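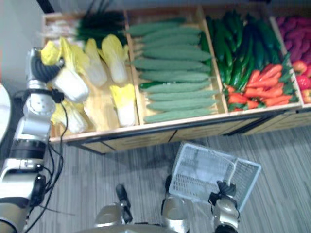

*Napa cabbage, left-hand compartment of the produce display*

**Ticket 1818 - awards ballot page, winners list wrong / missing**
Opened 13 January 2018 by Gintarė Ķēniņš
Site: Odthorpe Film Awards (Clondeck CMS)
Status: open, partly fixed

**Problem**
Winners page shows last year's Best Supporting Actor. Also Best Short listed twice, Best Documentary gone completely. Press list is fine. Only the public page.

**Log**

- Cleared page cache. No change.
- Cleared it again from the Clondeck admin panel, not the plugin. Supporting Actor now right. Short still doubled.
- Checked the import sheet. 1,818 ballots in, same as the count Luo sent over. So votes are ok, it's the display.
- Category IDs - Short and Documentary both set to 9. Somebody copied the row and didnt change it. Set Documentary to 4, saved, got "ID in use". 4 is the old Best Costume, hidden but never deleted.
- Deleted old Costume. Tried again, saved fine.
- Documentary now shows up but with no winner name, just the film title. Director field blank in the sheet. Asked Graden for the right spelling, not guessing at that one.
- Mobile view puts Best Picture at the bottom. Sort order was alphabetical by film, switched to manual. Fine on my phone, not on the tablet. Tablet probaly cached.

**Still to do**

1. Director name for Documentary (waiting on Graden)
2. Tablet sort order
3. Nominee thumbnails - 2 are stretched, need recropping
4. Lock the category IDs before next January

Please don't re-run the import while this is open. It puts the old IDs back.

GĶ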